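Review: Majumder block and tray set, classroom version

Our robotics club meets in the back half of the physics lab at Brernberg, and we bought the Majumder set in May to replace the foam cubes we had been using for pick-and-place practice. I have run it with two groups of students since then, which is enough to say what it does well and where it falls short.

The set comes as bottle-shaped blocks with square markers on them, a white tray with cups, and a printed marker card for calibration. The arm, gripper and camera are up to you. The price was 176 dollars with shipping. Setup took most of one meeting, and nearly all of that went to getting the camera mount straight. The printed guide skips that step and goes directly to the software.

The task is simple to explain. Find a block lying on the table, pick it up, turn it so the neck points down, and put the neck in a cup. New students expect the picking to be the hard part. They change their minds when they have to plan the turn and line the neck up with the cup. 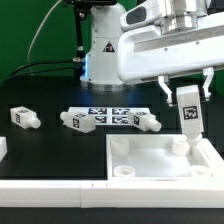 Can a beginner team finish the task in one semester?

Most can get one block into one cup by then, provided somebody on the team has written a little Python before. Filling the whole tray without help is more of a second-semester goal.

The markers are the best part of the set. They are printed cleanly, and ours have not peeled or smudged. We logged 527 attempts over the first semester, and the students could trace most of the misses to their own grasp angle or to a bad calibration. Very few came from a marker that was not read.

The tray is less good. It is light and slides when an arm bumps it, so we put rubber feet under ours. White blocks and a white tray also make it hard for students at the back of the room to see what is going on. I would pay extra for colored cups.

Gurkimard sells a similar set with wooden pegs. We borrowed one from another school. It is sturdier, but a peg is the same at both ends, so the students never have to think about which way it faces. For the Akance student challenge, where orientation counts toward the score, the Majumder set is better practice.

Spare blocks are sold only in packs of 2, and shipping costs nearly as much as the blocks.

I would buy it again for a club that already has an arm. A club starting from nothing should spend the money on the arm first.

Prasanna Saha
2 Nov 2023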